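The Morker Bus

Joelle Qaisi got off the bus at Givstead with a suitcase and the key to her uncle's flat, and the first thing she did was go to the wrong building. There were two blocks on Berkside and they had the same doors. She tried the key for some time before a woman on the ground floor opened a window.

"Who are you after?"

"Mr Baluyot's old place. Number 6."

"Next one along," the woman said, and shut the window.

Her uncle had rented the flat from a man named Baluyot and had never bought so much as a shelf for it. He had died in February. The rent was paid to the end of May and somebody had to clear it, and Joelle was the one without children.

The right building smelled of floor polish. Inside the flat she put her suitcase in the hall, opened the windows and filled the kettle. There was post behind the door, most of it from the water company. She sorted it into two piles on the kitchen counter. One of the envelopes had no stamp. It had her uncle's name on the front in blue biro, and inside was a note.

May 18, 2019. You still have my ladder. E. Fagundes.

She read it twice. Her uncle had been dead three months by then, and it was dated only yesterday.
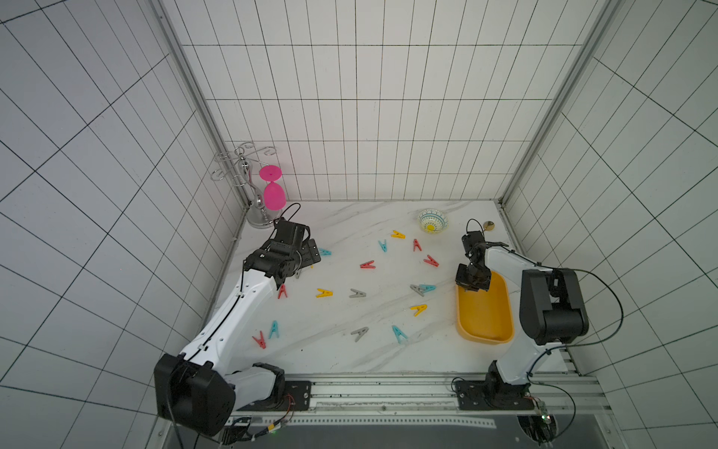

Did Emerson Fagundes know that her uncle was dead?
He had been told at the time by a neighbour, but he had taken it to be a different man.

Joelle found that out later in the afternoon. First she found the ladder. It was in the bedroom, behind the wardrobe, an ordinary stepladder with paint on the lower treads. She carried it out to the landing and stood there with it, not knowing which door to knock on, and in the end she went back down to the woman with the window.

The woman's name was Lorna Espiritu. She came out this time, in slippers, and looked at the ladder.

"That's Emerson's," she said. "He's been on about that ladder since Christmas. Top floor, the green door. He won't hear the bell, you'll have to bang."

"Did you know my uncle?"

"To say hello to. He used to hold the door." She thought about it. "He had a nice coat."

Joelle had forgotten the coat. It was camel, too long for him, and he had worn it to her wedding and then, years afterwards, to the meeting with her solicitor, where he sat in the corridor for the whole morning with a bag of pears. He didn't say anything about the marriage on either day. Afterwards he gave her a pear.

She went up and banged on the green door.

Emerson Fagundes was a big man with a bad hip. He looked at the ladder before he looked at her. She told him who she was, and he said that he was waiting for her uncle to come back from hospital, and she said that he hadn't come back. She had to say it a second time, louder.

"No," he said. "That was the man at number 5."

"It was number 6. It was my uncle."

He took hold of the ladder, though she hadn't let go of it yet.

"I've been putting notes through," he said.

"I only found the one."

"I was quite sharp in some of them."

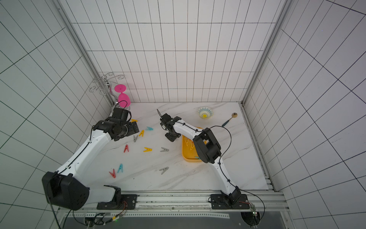

Givstead, Sunday afternoon

He asked her in, and she sat on a hard chair while he made tea. It took him a long time. He told her that the ladder had been borrowed to change a bulb, and that her uncle had then kept it to look at a patch of damp, and that they had argued about whether it was damp or just a stain. They had argued about most things. On Thursdays they went to Morker on the bus to have lunch, and they argued on the bus.

"What about?" Joelle said.

"Which side to sit. He wanted the river side. There's nothing on the river side."

She told him about the pears, and he nodded as if it was what he would have expected.

"He mentioned you," Emerson said. "He said you were the one who'd see to things."

She didn't know whether to be pleased about that. She drank the tea. When she got up to leave he gave her back the ladder, because, he said, she would want it for the curtains, and she could bring it up when she was finished — there was no hurry now.
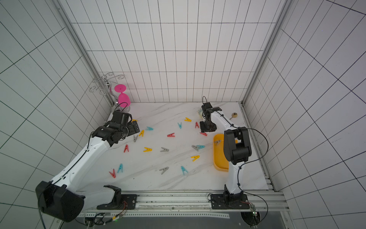
Givstead, the same afternoon

It took her until Thursday. The coat was at the back of the wardrobe, with a bus ticket in one pocket. She gave the pans to Lorna Espiritu and left the keys in an envelope for the landlord. She took the ladder up last and banged on the green door, and Emerson came out with his jacket already on.

They caught the bus to Morker at ten past twelve. He let her have the river side. There were some sheds, and a field with a horse in it, and then for a long stretch the water.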